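Before you buy a robot to do the housework
Tips for the home, by Heidrun Sutter
09/09/2020

I get a letter or two a month from readers who want to know if it's time to put money aside for a household robot. My short answer hasn't changed: put the money aside, and keep your hands off it.

The Jalonent floor unit is $555. The Clirix with the lifting arm is $3,459. Neither price covers what comes later, so before you order anything, sit down with a pencil.

Write down the chore first. "Cleaning" isn't a chore. "Put a fresh bag in the bathroom bin" is a chore, and so is "get the hair out of the corner." If the machine's manual doesn't name yours, assume it can't do it. The Clirix seller told me bags were "on the roadmap." I don't pay for roadmaps.

Ask to see a thin plastic bag opened. Any sales demo can pick up a tennis ball. Bring your own bags, the cheap clingy kind, and ask the salesman to stand back.

Measure your worst corner, including the space behind the door. Showrooms have wide aisles and no ledges. Note any step, pipe or sill that sticks out, and take the paper with you.

Get the running costs in writing. My neighbor Silvan Egger was quoted $953 for 3 years of service on his Lernico, and the brushes were extra. He found that out in November, when he needed brushes.

Count your own time too. Picking up the floor so that a robot can clean the floor is housework. Tatiana Brabec wrote to me that she spends longer getting the room ready than she used to spend mopping it. I believe her.

Rent before you buy, if a shop near you will do it. Hämmerli lets you take a floor unit home for a trial, but read the part about scratches before you sign.

Don't buy the first model of anything. And don't let "it learns" settle the matter. Ask what it does on the day you unpack it, and budget for that.

For now, my bags get opened the old way, one hand on each side of the rim, pulled wide before they go anywhere near the bin.

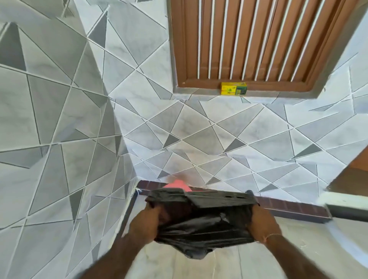 2 min read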